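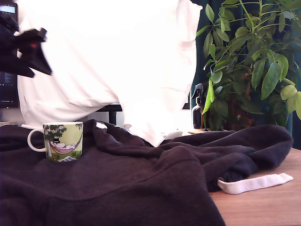 Jeltcombe duo Trình will play four shows in September behind their second album, Grimen, with Thịnh Khương on vocals and Yến Cao handling beats and keys.

The run opens at the Cirmont, a club with room for 300, and ends back there with a late set at 11 p.m. The two shows in between are at all-ages halls outside the city. A local DJ will open each night, and the names will be posted on the door.

Grimen runs 44 minutes and was recorded mostly in Cao's apartment over the winter. It is slower than the first record, with more singing from Khương and fewer guest verses. "We cut a lot of songs that only worked loud," Cao said. Two tracks have been out since spring, and the duo has been closing its sets with the second one, "Night Bus."

The album will also be pressed on vinyl in a single run of 3,000 copies. The label says it has no plans for a repress.

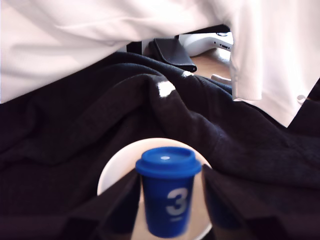

Tickets and merch

Tickets go on sale at 10 a.m. through the Cirmont box office, with a limit of four per person. Records and shirts will be sold at all of the shows. Doors open at 8 p.m. except for the closing night, when they open at 10.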